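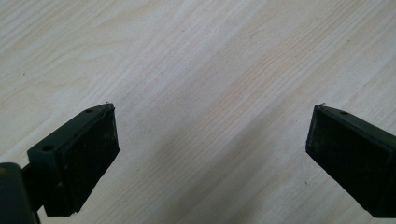 Memov – hand-held gripper demonstrations, README / data card

Version note: first release, 14/02/2018. Read the Known problems part before you train on anything.

What it is

Short recordings made with a hand-held two-finger gripper and a camera fixed to the same tool. A person holds the tool and does the task, no robot arm during recording. We then train a policy on the recordings and run it on an arm with the same fingers. The question we wanted answered: how much does it matter that the "nothing yet" part of a demo is in the training set – fingers open, bare table, hand on its way somewhere. Most people trim it. We kept it, then trimmed it, and compared.

Short answer: keep it. Long answer under Results.

Contents

2,000 episodes, 4 tasks:

pick – small object from table, lift, hold
place – object to a marked spot
push – move object with closed fingers, no grasp
approach – move in with fingers open, stop over the table, back out. No object at all in this one.

Of these, 926 episodes have hand-checked segment labels. The rest have automatic labels only, see Labels.

Hardware

Two-finger parallel gripper, hand-held. Fingers are dark angled pieces with flat black pads on the inner faces. Same finger shape on the arm. Pads get dusty and worn with use and we did not clean or swap them during a session, so the same pad will look a bit different early and late. That is on purpose, more or less.

Camera sits on the tool and looks out past the fingers, so both fingers come up into the lower part of the view. Don't crop them out. The first version of our loader did a center crop and took off most of the fingers, and we lost a week to it.

Opening width comes from an encoder on the drive, logged in mm. Zero is pads touching. Trigger state is logged seperately.

Files

One folder per episode:

frames/ – numbered stills
width.csv – time, opening width
trigger.csv – time, 0 or 1
pose.csv – time, position, rotation. Tool frame, not camera frame!!
meta.txt – task, operator initials, surface, session

The transform from camera to tool is in calib/. There are two calibration files. Use the one named in meta.txt, not the newer one. The mount was taken off and put back between sessions and the offset changed.

Timestamps are seconds from episode start. Width and pose run on different clocks and are lined up afterwards, so expect small disagreements at the start of an episode.

Labels

Each frame gets one of: idle, approach, contact, carry, release, retreat.

Automatic labels come from width + pose speed. They are fine for carry, weak for contact. Contact is called late on thin objects, the width barely changes.

Hand labels by Candela Herrero and Emmanuel Tanui. Disagreements went to Mwajuma Gachanja, her call is final and is what you get in the file. The original two label sets are in labels/raw if you want to look at how far apart they were. Mostly the fight was over where approach ends and contact begins. Rule we settled on: contact starts at the first frame where a pad touches the object, not when the fingers start closing.

Idle vs approach when there is nothing in view: look at pose, not the picture. A frame of open fingers over plain wood looks the same either way.

Training

Policy takes the current frame plus width, gives the next pose change and next width. Small conv net, nothing fancy. Config in train/base.cfg. Trimmed runs use train/trim.cfg, the only diffrence is the segment filter. Same seeds for both.

Gowda is the frame sampler, Drarkudach is the playback script for the arm. Both are in tools/. Drarkudach needs the arm driver up first or it hangs with no message. Sorry. On the list.

Results

Trained on everything, the policy holds its fingers open until it has an object between them. Trained on trimmed data it closes early – on grain lines, on shadows, on the arm's own shadow a lot. Pale tables were worst, the shadow of the tool is soft and lands right between the fingers, and the trimmed policy has hardly ever seen that with nothing to grab.

Adding the approach task back to the trimmed set fixes most of the early closing but not the drift: it still wanders when the object is out of view. Full set fixes both on our tables. Not tested on dark or patterned surfaces, please don't quote us on those.

Push did not change either way. Fingers are closed the whole time so no surprise.

Per-task tables in results/, one file per run. Failed runs are in there as well.

Known problems

– Surfaces are nearly all light wood. Strong contrast with the dark fingers, which makes finger edges very easy to find. Will likely be harder elsewhere.
– Bright window on one side in some sessions, wood washes out. Flagged in meta.txt but only where we noticed.
– Tiny marks and specks on tables. An early model treated them as targets. Left in.
– One operator (LW) is much slower than the others. If you sample by frame you get mostly him. Sample by episode.
– No left-handed operators.

Splits

Split by session, not by episode. Neighboring episodes share light and table, so a random split gives test numbers that look far too good. Lists in splits/.

Use and contact

Free for research, no warranty. If you use it cite the repo name and version. Planned for May: darker tables, new pads, one calibration file.

Data questions: Leopold Wieser. Training code and Gowda: Sreekumar Panicker. Put the session name in your mail or we can't find anything.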